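Doubters wanted: school mornings study, Clorville 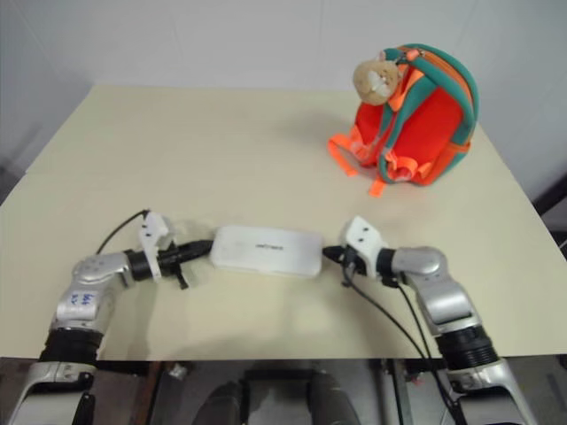
Children's backpack and a white box on the table.

Every parenting site claims packing the night before makes for calmer mornings. We haven't seen decent evidence. Tuva Lindqvist is looking for 200 households with a child in prep or Year 1 to keep a diary for 2 weeks in June. You'll get a $300 grocery voucher, paid once the diary's in. No apps, no coaching. If your mornings are awful either way, write that down.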